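MEDIA STUDIES: READING ENTERTAINMENT NEWS
Course handout for Unit 4: Celebrity profiles, credits and the filmography page

Students should read this handout before the Friday seminar and bring it with them. It covers the parts of a celebrity profile, the ways in which film and television credits are recorded, and the rules this course applies when such material is cited in written work. The reading from Unit 3 on press agents and publicity stills is assumed.

1. Scope of the unit

Entertainment reporting is one of the oldest forms of popular journalism and one of the least carefully documented. A profile of a performer is usually put together from several kinds of text: a studio biography, an interview given to promote a release, earlier newspaper items, and a list of credits taken from a reference page. Each has its own purpose and its own habits of wording. A reader who treats them as one continuous source will make mistakes, and those mistakes are often passed on from one article to the next.

The unit deals with performers in film, television and recorded music. It does not deal with sports figures or with persons known mainly for political office, who are covered in Unit 6.

2. The short biography

The short biography seldom runs beyond 60 words. It gives a name, an occupation, a place of birth and a small number of titles for which the person is said to be known. The phrase "known for" deserves attention. On many reference sites the titles that follow it are chosen by an automatic ranking, and the ranking may favor a recent guest appearance over a leading role played decades earlier. A news anchor who appeared as himself in archive footage may be listed as an actor on the strength of that footage alone.

Students are asked to separate three types of credit when they meet such a list:

Performance credits, in which the person plays a role.
Appearance credits, in which the person appears as himself or herself, whether as a guest, a contestant or a presenter.
Archive credits, in which older footage of the person is reused in a later production.

An archive credit may carry a date long after the person retired or died. It should never be used as evidence that a career was still active.

3. Unmade and abandoned projects

A considerable share of entertainment news concerns films that are never completed. Announcements are made at the stage of an option, a first script or a casting agreement, and many of these projects end without any public statement. The course uses four terms for them: announced, in development, suspended and abandoned. A project is called abandoned only when a producer or studio has said so in print, or when the rights are known to have returned to the original owner.

The case set for this unit is Brokalmont, a costume drama announced in 2000 and dropped before shooting began. The course packet contains the first trade notice, two later items about changes in the cast, and the short paragraph in which the production company, Tredell, confirmed that work had stopped. Students will notice that the title continued to appear in the lead actor's biography for several years afterward. Two of the later profiles describe it as a finished film, and one assigns it a running time of 126 minutes. The figure appears to have been copied from a different picture released by the same company.
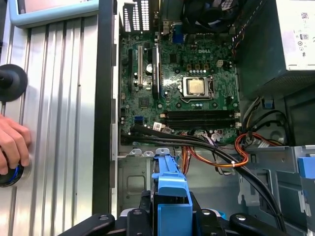 The packet should be read in order of publication. For each item, note who is speaking, what is stated as fact, and what is presented as expectation. Verbs such as "is set to," "is attached to" and "will star" belong to the second group. When a later writer changes "is set to star in" to "starred in," an expectation has become a fact without any new evidence.

4. Private life as news

Family news forms a large part of celebrity coverage. Births, engagements, separations and holiday greetings are reported from social media posts, often with no further inquiry. The post itself is a primary source for what the person chose to say. It is not a source for the state of a marriage, the terms of a settlement or the feelings of a former spouse, and headlines regularly claim more than the quoted words allow.

The second set of readings follows the coverage of a single greeting across a weekend in April. The original message was two sentences long. The magazine Urkeswood quoted it in full and added a line of background on the couple. The Claeys syndicated column quoted three words, placed them within a sentence of its own, and described the tone as "icy." Later items quoted the column and did not return to the message. Students should be ready to trace this path in the seminar and to name the point at which the original wording was lost.

5. Partial quotation

A partial quotation is acceptable when the words omitted do not change the sense. In written work for this course, any quotation shorter than a full clause must be followed by a reference to the complete text. Single quoted words, such as "love" or "heartbroken," should be avoided unless the word itself is under discussion.

6. Citation rules

Reference pages change without notice. Cite the page title, the publisher and the date on which it was consulted. Where a page and a printed credit disagree, the printed or on-screen credit is preferred, and the disagreement is recorded in a note. Fan sites may be used to locate a source, but may not be cited in its place.

7. Written assignment

Choose one performer whose career includes at least one suspended or abandoned project. Write a profile of no more than 2000 words, followed by a table of credits sorted into the three types given in section 2. Every statement about private life must be supported by a primary source or left out. Assignments are submitted through the department office before the start of the Unit 5 lecture. Late work is accepted only with the written agreement of the course instructor.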